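Chapter 7
Sorting, Carrying, and Putting Away: The Small Work of the Kitchen Table

Before we get into shelves and labels and all the larger questions of the pantry, I would like you to spend a little while with me at the table. Almost everything that enters a kitchen crosses a table at some point, and a good deal of what goes wrong later on (the crushed fruit, the crumbs of something red at the bottom of a bag) has its start in the few minutes after the groceries are set down.

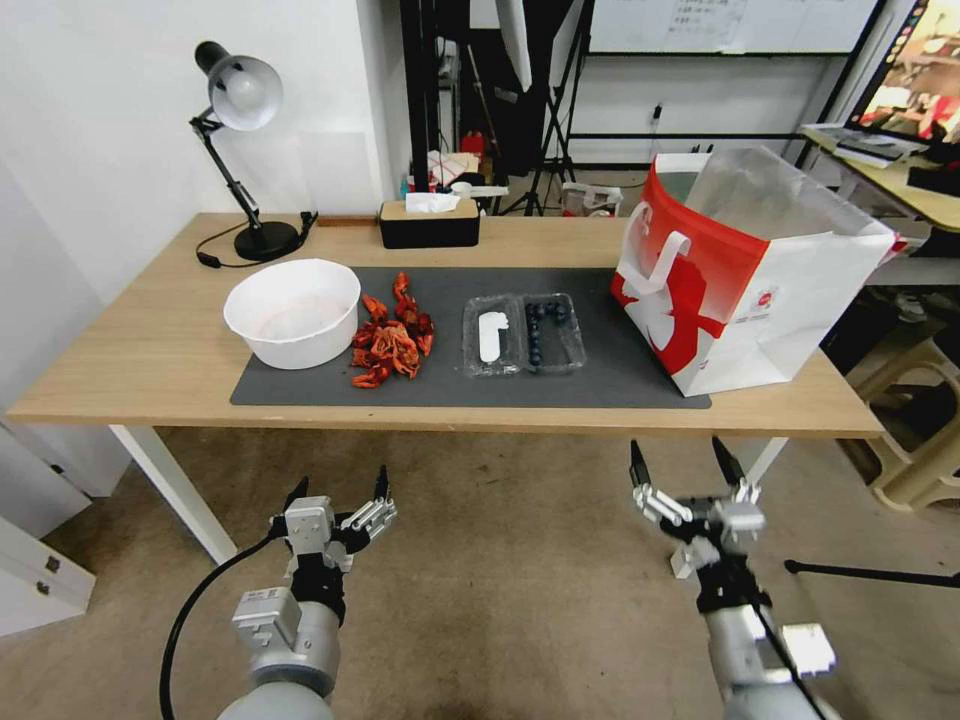
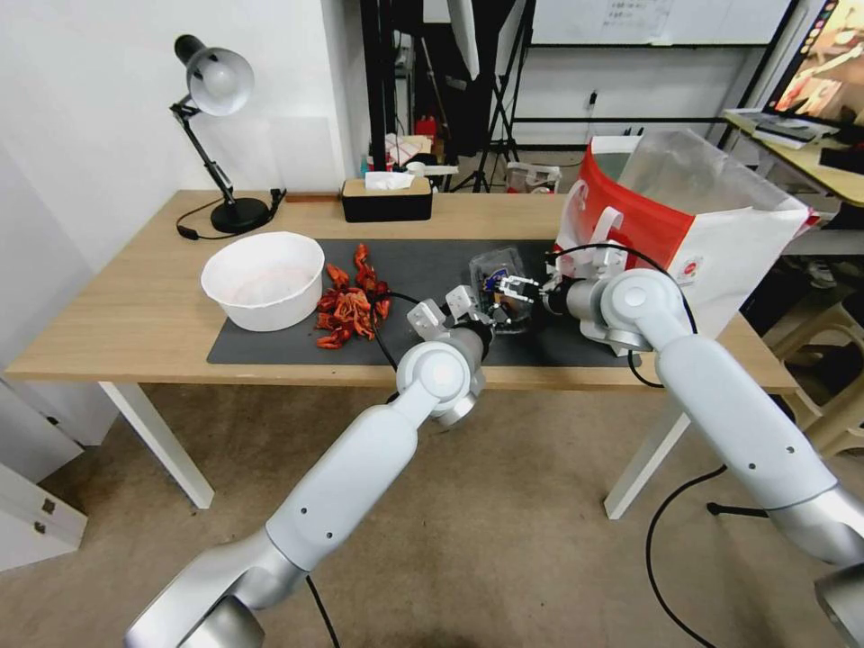

A dark mat, a white bowl or basin, and a paper or other shopping bag waiting at the right-hand end.

I have always been fond of this stage of the work, and I hope that by the end of the chapter you will be too! There is a pleasant feeling to having everything out where it can be looked at before it goes anywhere else. When I was first teaching this material in the back kitchen at Brolia, we had one long table and far too many people around it, and I used to let everyone unpack in whatever way came naturally. Some lifted things out one at a time and carried each to its place. Others tipped the whole bag out and stood back to think. Both ways can be made to work, but the second needs a bigger table than most of us own, and it is very hard on berries.

So we will begin with three words that you will meet again and again in this book. The first is the source, meaning wherever a thing is sitting when you start. The second is the vessel, meaning whatever you are going to put it in. The third is the landing, and by this I mean the patch of clear surface between the two, where things rest while you make up your mind. Beginners nearly always give plenty of attention to the vessel (people do love buying containers) and hardly any to the landing. I did the same for years. My own landing was a corner of counter beside the toaster, and I lost more blueberries behind that toaster than I care to admit.

A mat makes a fine landing. It keeps round things from rolling quite so far, it spares the tabletop, and at the end you can pick it up by the edges and shake it out over the sink. Choose one in a plain color that contrasts with what you handle most. If you work with a great many pale beans, a dark mat is a kindness to your eyes, and if you mostly handle black tea or poppy seeds, you will want something lighter. Patterned mats are cheerful, and I own several, but I don't sort on them.

Next to the mat, consider the bowl. For light, dry, bulky goods, such as dried peppers, dried flowers, bay leaves, or papery onion skins saved for broth, use a bowl a size larger than you think you need. Goods of this sort take up a great deal of room for their weight, and they don't settle down neatly the way rice does. They catch on one another and spring back, and if the bowl is small you will find yourself pressing on them, and pressing breaks them. Move them by the loose handful, with your fingers spread a little, and let the last small pieces wait. You can sweep those up together with the side of your hand once the pile is gone.

Small round fruit asks for something else entirely. Here you want a shallow container, and preferably one you can see through, so that a soft berry can be spotted without turning the whole lot over. A tray with 2 compartments is handy when you are checking fruit, with the good ones on one side and the doubtful ones on the other. Hold it level and low when you carry it. I know that sounds like fussy advice, but try walking across a room with a shallow tray held at chest height and you will feel how much it wants to tip.

And then there is the bag, that dear, floppy, troublesome object. A paper bag with stiff sides will usually stand open on its own, and this makes it a much better partner than the soft kind. If you are packing into it, put a liner inside, fold the liner's top outward over the rim if it is long enough, and set the bag at the end of the table on the side of your stronger hand. Flat-bottomed containers go in first. Loose and crushable things go in last, in a bowl or pouch of their own.

During one winter at the Tuder community kitchen we kept a tally of everything that passed over the sorting table, for no better reason than that I was curious. By the end of December we had reached 2,397 items, and 132 of them had been handled more than twice before they found a home. Almost 13 of every hundred minutes went to looking for something already unpacked! That tally is where the Dhillon sheet in the back of this book comes from, and you will be filling in your own copy in Section 7.4.

7.1 Clearing the Landing

Let us start with the surface itself. Choose a table or a stretch of counter at home that you use every day, and leave it just as it is for now. Take a sheet of paper and write down what lives there permanently, such as a lamp, a box of tissues, or a fruit dish, and in a second column write down what is only passing through. Keep this list with your notes for the chapter, as we will be adding a third column in a few pages.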